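25/06/2025 - notes for the Grema clothing care label set. Still a bit rough, sorry.

## What it is

Care labels typed out from second-hand clothes, one row per garment. Wash temp, drying, ironing, fibre content, colour as the shop wrote it down. Text only, CSV, comma separated.

- 3,620 rows all up
- 3,242 with a readable fibre line
- 1,260 with wash symbols as well as words
- 79 flagged `check`, mostly faded or cut-off labels

Most came from the Murkar op shop sorting room, the rest from the Schumacher stall in May.

## Columns

`id`, `type`, `fibre`, `wash`, `dry`, `iron`, `colour`, `notes`

Type is one of: top, bottom, dress, outer, other. Shorts and trousers both go under bottom. Pyjamas are a mess, see notes column.

Blank = label didn't say. `none` = no label at all. Please don't merge these two, I did it once and had to redo the lot.

## Known problems

- "polyster", "elastine" etc. kept as printed. Fix at your end
- percentages dont always add to 100. Linings.
- colour is whoever-was-on-shift's opinion. Navy and black get swapped constantly
- waistband fibre only listed if the label splits it out, most don't
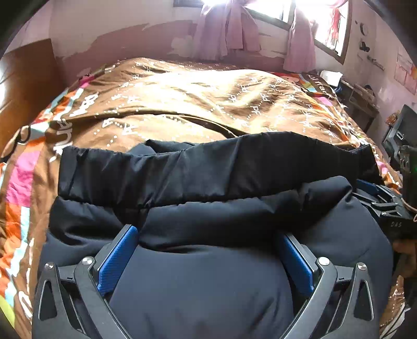 Can I use the wash column without the symbols?

Fine for most things. Words and symbols disagree on a few rows, and where they do the words went in `wash` and the symbol went in `notes`.

## Loading

Plain UTF-8, header on the first line. The Droneo import script still expects the old `color` spelling, so rename it first or it drops the column with no warning.

Corrections to the issues page, one row per issue please.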